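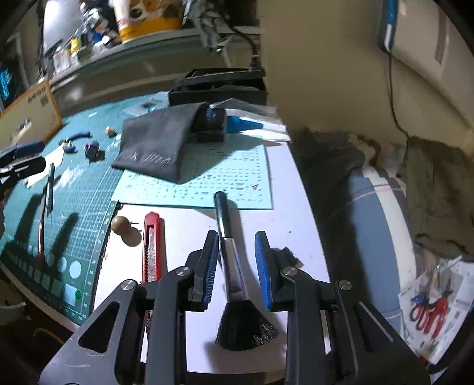
HOBBY 323: Scale Model Finishing
Handout 3. Bench layout and hand tools for decal work
Instructor: Amanuel Kassa

Read before the Thursday session. Section 4 will be done at the bench and is not repeated in lecture.

1. Work surface

The bench is divided into a cutting zone and a clean zone. The cutting zone is the mat. The clean zone is a sheet of plain white paper laid directly on the desk, large enough to hold the part being finished, the brush and one other tool. Replace the paper when it is marked. Do not cut on it.

A gridded mat is preferred to a plain one. The grid is used to square up a decal sheet before the individual markings are cut out, and to check that paired markings have been trimmed to the same margin. Small parts waiting for decals may be kept on the mat as long as they are not in the path of the blade.

Paint bottles and jars go on the shelf, closed, and come down one at a time. Students at the Clenandale benches have a shallower shelf and should use a tray.

2. Cutting tools

Nippers. For separating parts from the runner. Cut twice: first well away from the part, then close to it. The flat side of the jaws faces the part on the second cut.

Hobby knife. For gate marks and for cutting decals from the sheet. Fit a new blade at the start of each decal session. A dull blade lifts the edge of the carrier film.

Utility knife. For card, masking sheet and packaging. Retract the blade before setting the knife down. It is not used on decals or on plastic parts.

3. Handling tools

Tweezers. Flat tips for waterslide decals, fine tips for dry transfers and seals. Check the tips for burrs by drawing them across a scrap of paper.

Wooden stick, round end. For pressing and burnishing. The round end should be smooth; dress it with fine abrasive if the grain has raised.

Brush. Two are required. A soft fan brush is used dry, for lifting sanding dust from panel lines. A small round brush is used wet, for positioning the decal and applying setting solution. Keep them separate. Setting solution left in a fan brush glues the outer hairs together, and the fan does not recover.

4. Procedure

4.1 Clear sanding dust from the part with the fan brush. Work from the center of the panel outward, holding the bristles nearly flat to the surface. Keep the decal sheet covered during this step.

4.2 Cut the marking from the sheet, leaving a narrow margin of film.

4.3 Soak, then rest the marking on the paper until it slides on its backing.

4.4 Wet the panel with the round brush. Slide the marking into place and correct its position while it floats.

4.5 Draw off the water from the center toward the edges. Apply setting solution. Do not touch the film until it has flattened.

5. Allowance

Materials per student: one decal sheet, 80 ml of setting solution, 200 mm of masking tape. Replacement sheets are issued from the Saxena cabinet and must be signed for.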